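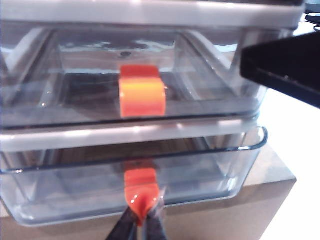
Brinkmann writes that the first quote should never go out before the task is written down, and that the test objects belong in the budget from day one. We have followed that order in this section.

2. Planning and Budgeting for Your Flitirik Cell

Complete this section before you place an order. It applies to single-arm cells with the Stunberg two-finger gripper.

2.1 Define the task

1. Write the task in one sentence. Example: "Open and close a small plastic drawer by its handle."
2. Measure the part the fingers will hold. For drawer tabs, record width, depth and the clearance below the tab.
3. Record the height of the part above the table. A cardboard box is enough to raise a light drawer unit during planning. Budget for a fixed stand if the cell will run every day.

Note: Clear and tinted plastic can be hard for depth sensors. If your parts are transparent, ask for a sample test before you choose a camera package.

2.2 Plan the table and the cameras

4. Allow a table at least 54 inches wide. Include the space the arm needs to fold back.
5. Choose a spot for the fixed camera with a full view of the object and the table in front of it. Check the view with the overhead lights on.
6. List every power outlet and cable run. Extension cables are not part of the base package.

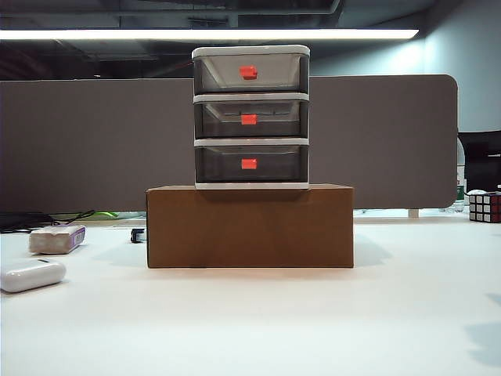 2.3 Build the budget

7. Enter the arm, gripper and controller as one line. They ship together and cannot be ordered separately.
8. Enter the wrist camera and fixed camera as separate lines. Lead times differ: 7 weeks for the wrist camera, 9 for the fixed one.
9. Add spare finger covers. A pack costs $167.
10. Add duplicates of each test object. Drawer handles and rails wear with repeated pulling.
11. Add staff hours for setup and training. Tindow software licenses are billed per cell, so enter one for each arm.

Caution: Do not order fingers before step 2 is complete. Fingers that have been mounted cannot be returned.

2.4 Check the approach

12. Before signing off, confirm that the open fingers fit on both sides of the handle with room to close. Check the lowest handle first, as it leaves the least space underneath. 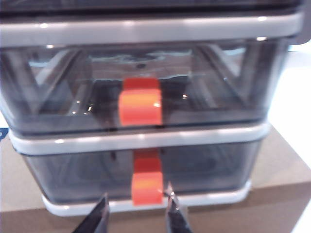
Figure 2-3. Open fingers on either side of the lower handle.

If the fingers touch the stand or box during the approach, raise the object or request the narrow finger set. Enter the change in the budget sheet and go to Section 3, Ordering.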